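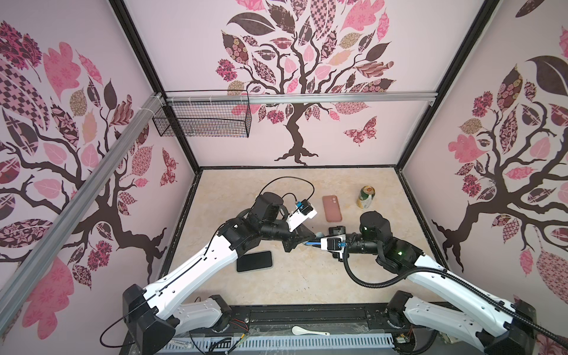
Phones on a pale surface, with a drink can for company.

Why Do Phones Wear Cases?

A phone is a thin slab of glass, metal and battery that grown-ups carry over sidewalks, up stairs and into bathrooms. Sooner or later they drop it. Then they pick it up very slowly, the way you might lift a rock with a spider under it.

A case is there for the drop. When a bare phone lands on a hard floor, it stops almost at once, and all the force of that sudden stop goes into one small spot. Glass hates this. It doesn't bend much, so it cracks.

A soft case squashes a tiny bit when it hits. That makes the stop last a little longer, and a longer stop is a gentler one. You already know this if you have ever jumped onto a bed and then, by mistake, onto the floor next to the bed.

Corners get the worst of it. A falling phone usually tips as it goes, and a corner often gets to the ground first. Look at an old case and you may find the corners scuffed and the middle looking fine. 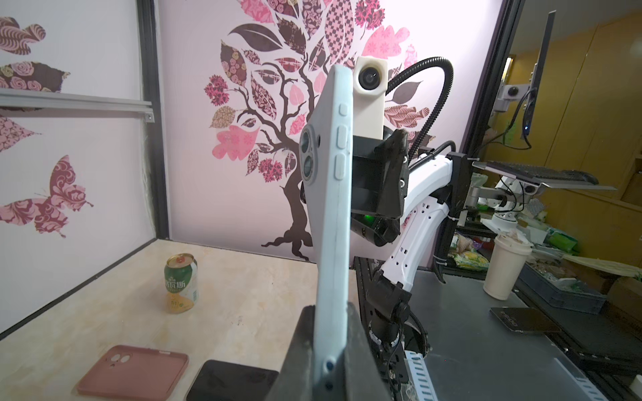

A case also has to leave some things alone. The camera needs a hole, or every photo would be a portrait of the inside of a phone case. The buttons need to be pressed, so a case has either gaps for them or little bumps that push the real buttons underneath. The charger needs a way in at the bottom. This is why a case made for one phone may be useless on another, even if the two look the same size. Move the camera over by the width of your finger and the hole is in the wrong place.

Samuele Zanetti runs a repair counter in Timau and keeps a drawer of cases that don't fit anything people bring him. He has 22 of them. He says he is saving them in case, and then waits to see if you laugh.

Does the Color Matter?

To the phone, no. A pink case and a black case of the same shape and stuff will do the same job. To the person, yes, quite a lot. If everyone in your family puts a plain black phone on the kitchen counter, somebody will answer a call from somebody else's dentist.
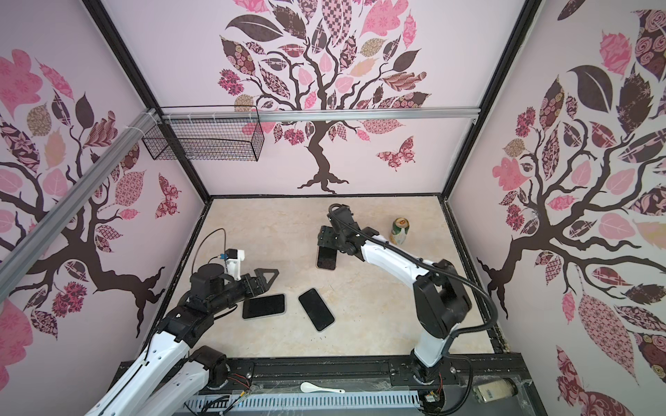 Face Up or Face Down?

People argue about this one. Face up, the screen can be scratched by whatever gets dropped on it, such as keys. Face down, it can be scratched by grit on the table. Many cases have a raised lip around the screen, so that the glass doesn't touch the table at all. The camera often gets a lip too.

Try It

Wrap a cracker in a paper towel and drop it from knee height. Drop another cracker with nothing around it. Compare them, then sweep up. Please do not try this with a phone.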